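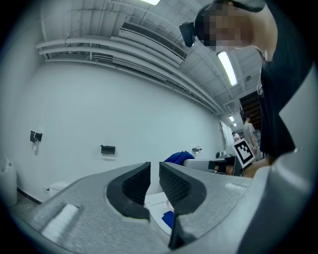 4.3 The Open Day

We held our open day on 14 December 2019, a Saturday, so that families from the neighborhood could come along too, and we were very glad that 94 visitors found their way to us. The Lalik project had until then been shown only to colleagues, and we wanted to learn what people with no background in robotics make of teaching by demonstration (quite a lot, as we found out over many cups of tea!). Visitors watched a demonstrator work with the hand-held grippers and were then invited to ask whatever they liked. The task chosen for the day was wiping with a cloth, which everyone knows from home.

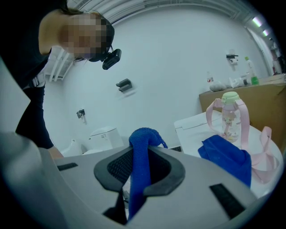
Figure 7. Demonstrator at work with a hand-held gripper; a blue cloth is held at the jaw.

Each session lasted 24 minutes and was followed by a short talk at the Verkon desk, where we wrote down the questions as they came. The most common one, from children and grandparents alike, was why the person had to do the cleaning if the robot was meant to learn it. We have kept our longer answer for Section 5, but on the day we mostly said that a robot, like an apprentice, begins by being shown. Visitors also wanted to know how the two hands share the work, and we gladly went back over that part whenever they asked.
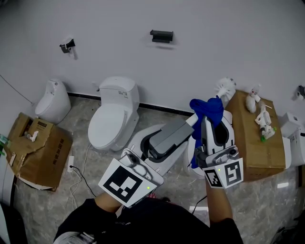 Figure 8. Two-handed work among the toilets, with a gripper in each hand and the cloth in the right one.

Four visitors came back in June for the Güneş follow-up, and their comments on the feel of the grip are reported together with those of the Illow group.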